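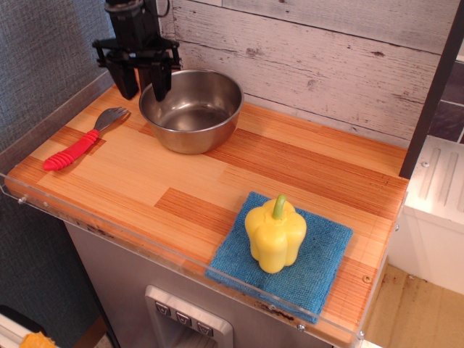
*Counter with the steel bowl, kid's fork, blue cloth and toy pepper.*

# Winby play counter, after 18 months

We bought the Winby counter secondhand from Dorin Grecu, whose kids had outgrown it, and it has been in daily use since. I'm reviewing the counter itself plus the few things that live on it.

**The top.** Laminated wood strips, light and orange-brown mixed, butcher-block style. It's the best part. We wipe it with a damp cloth and oil it every February. Crayon comes off with dish soap. Permanent marker does not.

**The clear edge.** An acrylic lip runs along the front and the left side and stands a little higher than the wood. It keeps forks and small toys from rolling onto the floor, and it does that well. Crumbs collect in the seam behind it, so every couple of weeks I run a toothpick along there. It's held on with small metal screws. Two worked loose in the first year and I tightened them by hand. Don't use a drill, the acrylic will crack.

**The bowl.** Stainless steel, deep, from our own kitchen. The plastic one that came with the set split. Steel is louder, but it has been dropped many times and is still round. It shows fingerprints.

**The fork.** Child size, metal head with short tines and a ribbed red rubber handle. The ribs give small hands a good grip. They also hold yogurt, so it needs a brush if it gets used for real food.

**The toy pepper.** Yellow, glossy plastic, green stem. Came in a Nurnitz vegetable set. No complaints, and it's the one piece that gets asked for by name.

**The cloth.** Blue microfiber. The edges have frayed. It still picks up water fine and I wouldn't pay more for a better one.

What I'd change: the lip should lift off for cleaning. I wrote to Winby about it and got a polite reply saying the part is fixed on all models.

Four stars. I would buy it again used, but not at the new price.

Catinca Crăciun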